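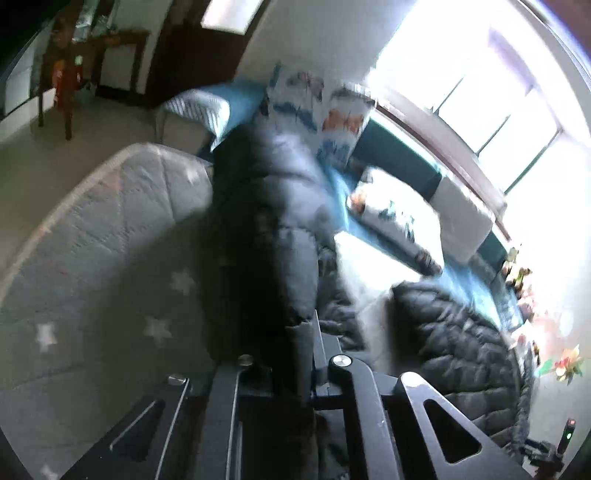 From: Tanveer Pirzada
To: the mending and laundry list
Subject: Re: Puffer coats, storing for the summer (and flat down)

Zineb Lahlou wrote:

> I have two black puffers to put away and one closet shelf to put
> them on. Last year I used the vacuum bags and when I took the coats
> out in the fall the sleeves were like pancakes. One of them never
> came back all the way. What does everybody do? I also don't know if
> I'm supposed to wash them first or only if they look dirty. They are
> black so it's hard to tell.
>
> Also, how do you fold them? Mine slide off the ironing board and
> off the table.
>
> Zineb

Zineb,

Wash first. On a black coat you won't see the collar grease or the salt around the cuffs, but it's there, and it sets over the summer. Check the label before anything else. If it says down, use a down soap. I use Tillix, which I can get at the hardware store on my way home. If it's polyester fill, any mild liquid is fine. Skip the fabric softener either way.

Front loader, cold, zippers closed, pockets empty. Run a second rinse. Then dry on low with two or three tennis balls and stop every half hour to break up the lumps with your fingers. My heavier one takes most of an afternoon. If it still feels clumpy in the channels, it isn't dry, even if the outside is. Leave it out overnight before you pack it.

On the vacuum bags, I gave them up too. Mudassar Ghumman posted in January that he leaves the valve open and only presses the air out by hand, and he said his came back fine. I haven't tried it. I switched to a big cotton bag, the Mollura one with the drawstring. It takes up more of the shelf. I can get 2 coats in one if I don't force it.

For folding, I quit using the table. Shell fabric slides on anything smooth. I do it on the bed with the quilt left on, and the stitching gives the coat something to catch on. A quilt with a bit of a raised border is even better. Any bed or daybed will do.

What I do, and you can change the order if yours is cut differently:

Zip it up and lay it face down. Smooth it from the hem toward the collar with your forearm so the air goes out the neck. Bring the sleeves across the back, one over the other, and don't pull them tight. Fold the sides in just enough to make a long strip.
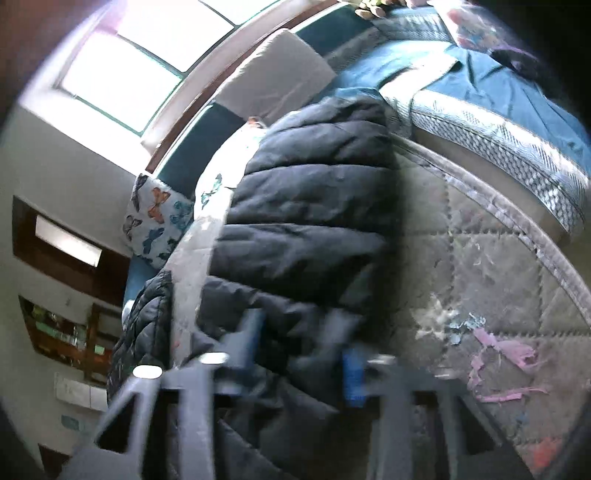 Then roll from the hem, loosely, and stop if you feel yourself leaning on it. You want a roll that springs back when you let go of it. If there's a hood, I tuck the roll into the hood, but Daniyal Janjua says that stretches the neckline on the thin ones, so maybe don't do that with a lightweight coat. I've never had trouble with mine.

If you have the hanging space, a wide hanger is easier on the fill than any of this -- I just don't have the space, and it sounds like you don't either.

As for the sleeves that stayed flat, try one more wash and a long low dry before you give up on it. That worked on a 600 fill Kollimen I bought secondhand. It did not work on my son's old polyester one. Once that kind of fill mats down it mostly stays that way.

One other thing. Don't put cedar blocks right against the shell. I had one leave an oily spot on a sleeve and it took three washes to get out. Put them on the shelf next to the bag.

Does anybody still have the list of repair patches Zdzisław Jakubowski sent around? I have a small hole near a pocket seam and can't find the message.

Tanveer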